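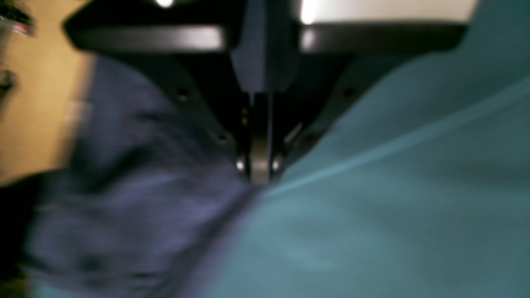

Navy against teal, up close: two cloths.

The good pile

Sadia Sial keeps her fabric in the warmest room of the house, on shelves that used to hold jam. You go up two flights, past a landing with a bicycle on it, and then there is colour everywhere. Mustard cord, oatmeal linen, a tomato-red wool that used to be somebody's coat. And blues! I have never seen so many blues in one room, and I say that as a person who owns nine navy jumpers and can tell them apart in the dark.

I had come to talk about mending and left four hours later having talked almost entirely about cloth. How it feels, how it falls, what it does when you bunch it up and let go. Sial has been running her mending afternoons in Droltmont since a February when the heating failed and everyone turned up with something woollen to darn. She still teaches darning. But the thing people come back for is the first half hour, when she tips a heap of odd fabric on to the big table and asks everyone to put their hands in.

"Don't sort it yet," she told us. "Squash it. Pick it up by the wrong bit. See what it wants to do."

So we squashed. A dark navy piece came to me first, and I would have passed over it in any shop. In a crumple it was much more interesting. The ridges picked up a sort of lavender light and the hollows went nearly black, and there was a purple in it that vanished as soon as I pulled it flat. Put it on teal and the purple came back stronger. I must have done this six times, flat and crumpled, flat and crumpled, like a child with a light switch.

Sial loves this pairing. She says most people reach for white or cream to go with navy, and it's a perfectly nice thing to do, but a green-leaning blue gives the dark cloth something to argue with. She has made a whole run of cushion covers on the idea, navy fronts and turquoise backs, and the one on her own chair has been turned round so many times that the piping has given up.

The table itself came from Brolholm, a tailoring workshop that shut its doors and sold everything down to the coat hooks. It is 2,240 millimetres long, a number Sial knows by heart, having measured the stairwell again and again before she dared to buy it. There is a brass rule let into one edge. A previous owner has scratched a tiny duck near the far corner and I was shown the duck before I was shown anything else.

Usman Kazmi does the other half of the afternoon. He was a pattern cutter for years and has the most wonderful way of handling cloth, very slow, with the flat of the hand. His subject is sorting, and he is as fond of it as other people are of football. Colour comes last with him. He starts with weight, holding a piece by one corner and waiting, and then stretch, and then how the cut edge behaves. He had us close our eyes and pass things round the table. I got a brushed cotton and a flannel wrong, twice, and was extremely pleased with myself when I got a silk noil right.

After that comes the folding. I had assumed there was one way to fold fabric. Kazmi has five, and his favourite is for anything that creases badly: lay it out, smooth from the middle, bring both long edges in so that they meet without overlapping, then roll it loosely from the bottom. It comes out like a fat scroll and you can see every colour on the shelf end-on. Knits he folds flat and never hangs. Slippery things get a sheet of tissue and a good deal of muttering.

There is real pleasure in watching a heap go down. We began with something that looked like the floor of a teenager's bedroom, and within the hour there were rolls along the wall and a neat block of squares, 34 in all, cut from the bits too small to roll. Those go into a lidded tin for patches. Anything smaller still goes into a pillowcase, and when the pillowcase is full it becomes the stuffing for a draught excluder. Sial's cat, Virk, supervises from inside whichever one is newest.

Then tea, then needles. I had brought a navy cardigan with a hole at the elbow, and had a matching thread all ready in my bag. Sial looked at it kindly and put it to one side. She cut me a patch from a teal jersey, rounded the corners with a pair of snips and pinned it on from the inside so that it peeped through the hole. "Now go round it with running stitch," she said, "and don't try to be tidy." I went round it. It puckers a bit on the left. I have worn it every day since and three separate people have asked where I bought it.

What I liked best was how little any of this needs. Sial's own kit lives in a biscuit tin: two needles she really uses and a dozen she doesn't, a stub of beeswax, snips, a thimble that fits nobody in the family. Her fabric comes from the backs of wardrobes, from neighbours, from the remnants basket at Urby, the little haberdasher at the bottom of the hill, where the end of a bolt can be had for the price of a sandwich. Shirts are the best source, she says, especially large ones. The back panel of a big shirt is a good clear stretch of cloth with hardly any wear in it.

If you fancy trying it at home, start with whatever you've been meaning to deal with. Tip it out on the bed in daylight. Leave it crumpled for a while and look at which colours have landed next to each other, as Sial swears that the best pairs she has found were made by gravity. Pull those out first and keep them together. Then sort the rest by weight, heavy to light, and fold or roll as you go. Don't stop to iron. Kazmi was firm about that: once the iron comes out, the afternoon is gone.

Keep one pile for things you simply like and have no plans for. Sial calls hers the good pile. It has lived at the end of the table for years, and on the day I visited it had a striped tea towel in it, half a velvet curtain and the sleeve of a party dress. I asked what the sleeve was for and she held it up to the window and said she hadn't the faintest idea.

The mending afternoons run through the winter, from two until the light goes. Bring a jumper.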